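Butterfly paper, at last

I've been promising these since February, so here we go – the butterfly corner, from first roll of paper to the toy bricks going in. It started as a colour argument at our kitchen table. I wanted something loud, Austra Kalniņš wanted plain grey, and we're still friends, but you'll see who won!

A quick word on the paper itself, as I know someone will ask. It's a Clisetti pattern, number 1167, and I bought 3 rolls from the little shop in Jarnton that also does picture framing. I used nearly all of it. Big repeats are greedy things (you lose a fair bit at the top of every drop if you want the wings to line up), so buy more than you think.

Paste: I tried the ready-mixed stuff first and hated it. The Kamus powder was much nicer to work with, and I gave it 30 minutes in the bucket before I went anywhere near a wall with it. Stir it again before you start or you'll get lumps.

Colours: pink, magenta, orange, lavender and a deep purple, all over a pale pink background. I did wonder if it would be too much on three sides. It is a lot. I love it.

Floor: a white mat with fine black drawings of flowers, leaves, birds and butterflies. I nearly went for a solid purple one and Austra talked me out of it, so credit where it's due.

Greenery: a leafy one in a round white pot at the back, and a little succulent up in the white wire basket. The basket was my favourite bit to sort out, as it hangs off the bar and takes up no floor at all. 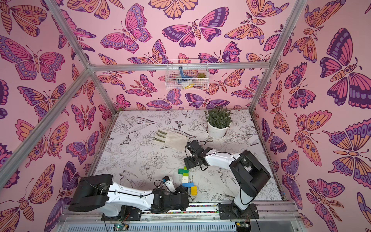

The bricks came out of a big mixed tub, and I'd happily have tipped in the lot, but a small pile in the middle is plenty to be going on with. Bright colours hold their own against all that pink, which I wasn't sure they would.

Next up is the cupboard door, with the leftover paper. I've got my eye on a Furukawa trimming knife for it – my old one tears the edges something shocking.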